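Reading time: 2 minutes

The Case for Slower Collecting

Learning systems are judged by the number of examples behind them. At Plulldale our own target for June was 2000 recorded attempts in simulation, and we met it. I should like to argue that the target was the wrong one.

A simulator makes collecting cheap. A room may be furnished, an arm placed in it and an attempt begun again as often as the operator wishes. It is tempting to conclude that more attempts must yield a better system. Yet Karabo Du Plessis, who reviewed the June set, found that 11 object placements accounted for most of it. The operators had kept to what they knew.

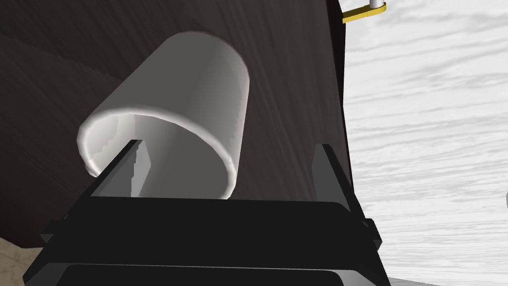
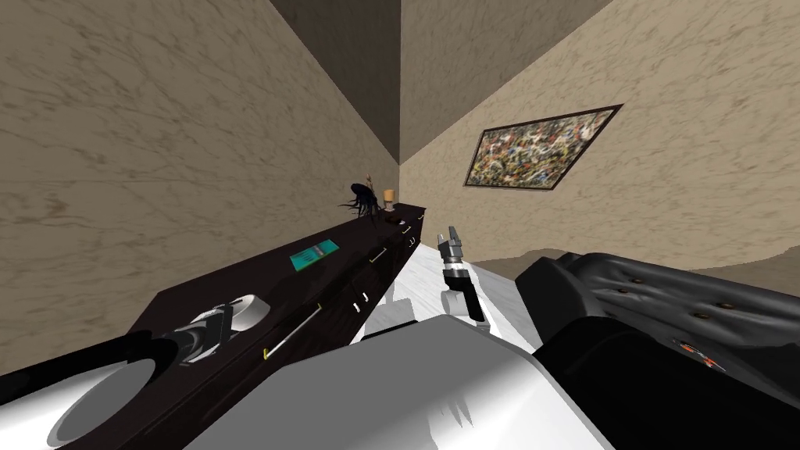 Gurncombe Review, Issue 6, page 11

Both views come from the simulated rooms in which this work is done. The first is close to the task, with the gripper open before a hollow cylinder lying at a slant. The second takes in much more: a long cabinet with several objects on its top, a black sofa, a framed painting. A collector who attends only to the first kind of view will vary the grasp and leave the room alone. Our records suggest that this is what happened.

I would propose a modest change. Each operator should be given fewer attempts per shift and a written duty to vary the setting between them - the furniture, the light, the angle of approach. Failed attempts should be kept and labeled. At present they are often deleted before review, and the system is left with no record of how a grasp goes wrong.

Rocío Ibarra has objected that this would halve our output. She may be right, and the cost should be stated openly to those who fund the program. A smaller set whose contents are known would still serve the Institute better than a large one that must be taken on trust.

Gerasimos Triantafyllou
Plulldale Institute

Contact the editors | © Gurncombe Review | Back to top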